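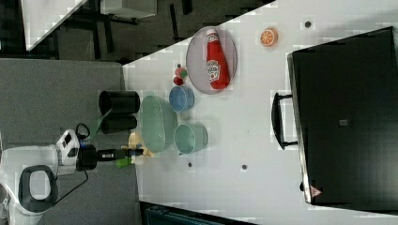

Bowls, a basket and some toy food on a white table.

Home | Borrow | Bring back | Prices | FAQ | Contact

Frequently asked questions about the Darka toy library

We have collected the questions which we receive most often at the desk and by e-mail. Please read them before you write to us, as in the school holidays we are slow with answers.

Who can become a member?

Any adult who lives in Karnano or in the villages on the bus line. You do not need to have children. Grandparents, childminders and school teachers are also welcome, and we have a few members who borrow only the board games for themselves.

What do I need for the registration?

Bring an identity card and something which shows your address, for example an electricity bill. The registration takes a few minutes. If you rent a room and your name is not on any bill, a letter from the owner of the apartment is enough.

How many toys can I borrow at one time?

Two toys and one game. A set counts as one toy, also when it has many small parts, so a play kitchen set or a box of train tracks is one toy for us. Childminders with a license can ask for the larger card.

For how long can I keep them?

Three weeks. You can extend once by telephone or on the website, if no other family is waiting for the same toy. Outdoor toys, like the scooters and the sand diggers, cannot be extended between May and September.

When are you open?

From 9 in the morning until noon, and again from 3 p.m. to 6 p.m. on school days. In December we close earlier in the afternoon, and the hours are written on the door. Please do not leave bags in front of the door when we are closed. We had already wet puzzles two times this winter.

A piece is missing. What must I do?

Look first under the sofa and in the car, and then tell us. Every set has a card inside the lid with the list of its parts. Please compare the set with this card at home before you bring it back — it saves a long time at the desk. For one small lost piece we do not ask money. If the toy cannot be used without the piece, we will speak with you about a fair part of the price.

And if the toy is broken?

Toys break, and we know it. Do not repair them yourself with glue, please. Some glues are not safe for small children, and it is very difficult to remove them later. Put the broken parts in a bag and give them to us together with the rest.

Must I clean the toys before I return them?

Yes. Wipe plastic toys with a damp cloth and a little dish soap, and let them dry well before you close the box. Wooden toys should not lie in water. Doll clothes can go in the washing machine at a low temperature. If somebody at home had lice or a stomach illness, tell us, and we will keep the toys apart for some days.

Are the toys suitable for babies?

Not all of them. A green sticker on the box means that the toy has no small parts, and a red sticker means that it is only for children over three years. When there is no sticker, ask at the desk.

Can you send toys by mail?

Only inside the district. We send with Postico, and the member pays the shipping in both directions. Large items, like the Modise balance board and the doll houses, must be picked up in person.

How big is your collection?

We have 3,000 toys and games in the catalog, and 300 of them are puzzles. Not everything stands on the shelves, because the room is small. What you see in the online catalog but not in the room, you can order for the next day.

Do you accept donations?

Yes, with pleasure, but please call first. We cannot take stuffed animals, bicycle helmets or electronic toys without a battery cover. Old board games are welcome when they are complete.

Can I reserve a toy for a birthday?

You can reserve up to one month before. We hold the toy for 2 days after the agreed date, and then it goes back on the shelf.

Related pages
How to read the parts card
Prices and the larger card
Outdoor toys: rules for summer
Games for rainy afternoons
Donation list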